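Wasbridge Table Cover, Heavy Cotton
Item 3799
Made by Reltano

In stock. Ships folded, and arrives with opinions about staying that way.

Overview
The Wasbridge is a plain rectangular table cover for people who own a perfectly good table and are tired of looking at it. It goes over the top, hangs down the sides, and hides whatever is stored underneath, up to and including the boxes you told your family you had thrown out.

Our first cover was a polyester number that looked very smart in the catalog and slid off the table if someone put down a coffee mug with any conviction. We stopped selling it in July. The Wasbridge is cotton all the way through and has enough weight to stay where it is put. It is not elegant. Dinner guests will not ask where you got it.

Fabric
The cloth is a plain weave at 303 grams per square meter, which puts it between a bed sheet and a tent. You can pin into it, iron it on high, and drag a box across it without much drama. A stapler will go through it too, as one customer found out and was good enough to tell us at length.

The Flullier finish is a light brushing on the top side. It takes the shine off the cotton and gives small things a bit of grip, so pens and beads are less inclined to roll away. It also picks up cat hair with real enthusiasm. If you keep cats, order the unbrushed version and use the notes box at checkout to say so. You may tell us the cats' names if you like.

The edges are double-hemmed with square corners. We tried rounded corners for one production run and heard nothing but complaints from people with rectangular tables.

Sizes
Small: fits a 6-foot folding table, with a drop that covers the leg brackets.
Large: 101 inches long. Fits most dining tables and two card tables pushed together, provided they are the same height. They never are. Put a folded newspaper under the short one.

Measure the table before you order. Measure it with a tape, please, and not with your arms. Add the drop you want to each side and compare the total with the size chart. If your number falls between the two sizes, buy the large and live with a little extra at the ends, or hem it yourself. The cotton sews easily with a regular needle.

Oval and round tables: the cover will fit on top and the corners will hang lower than the sides. Some people find this charming.

Colors
We stock oatmeal, slate, brick, and a soft green. All four come from the Mohammadi dye range, a slightly dusty set of shades that hides crumbs better than clear bright color does. Oatmeal shows tea. Slate shows flour. Brick shows nothing at all and is bought mostly by people with children. The green is our best seller, and it changes a fair amount depending on your light bulbs, going toward gray under cool light and toward beige under warm. Order a swatch if you have to match it to curtains.

White is not available. We have been asked. White table covers are for restaurants with a laundry contract.

Greenish cloth on a table:

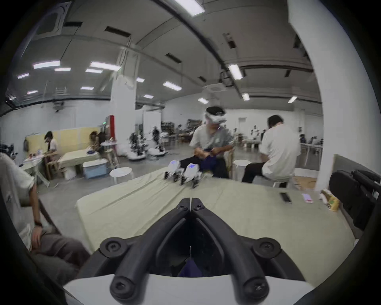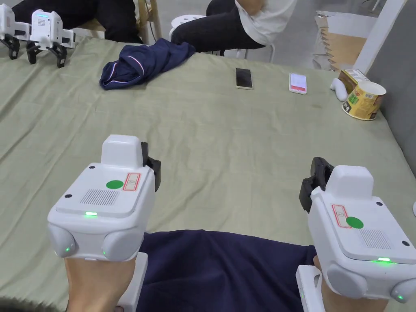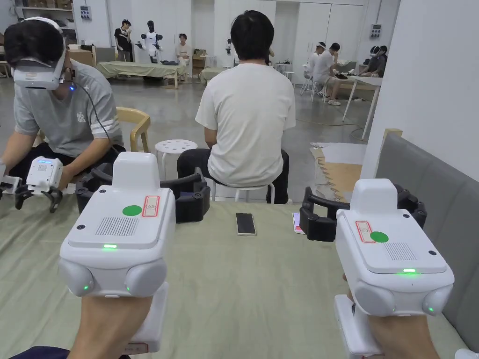 Washing and creases
Machine wash warm with similar colors. The dye settles down after the first couple of washes, and until then we would keep brick well away from your shirts. Tumble dry low or hang it over a door. Expect it to shrink a little in length the first time; the sizes above allow for this.

Now, the creases. It is cotton, it was folded in a box, and it will have lines in it. You can iron them out while the cloth is damp, or spread it on the table overnight and spray it with water. You can also leave them alone, as most of our customers do after the second week. Please don't write to us about the fold down the middle. We know about the fold.

Candle wax comes off with ice and a butter knife. Red wine comes off if you get to it before the argument about who spilled it. Permanent marker does not come off, whatever your neighbor says.

What's in the box
One table cover, one care card, and one paper band around the cover. Clips are sold separately and fit tabletops of ordinary thickness. You only need them outdoors.

Returns
Unwashed covers can come back to us for a refund. Washed ones can't, even if it was only the once. For replacement care cards and swatches, write to the Reltano shop desk and quote item 3799.

Page last updated 8th November.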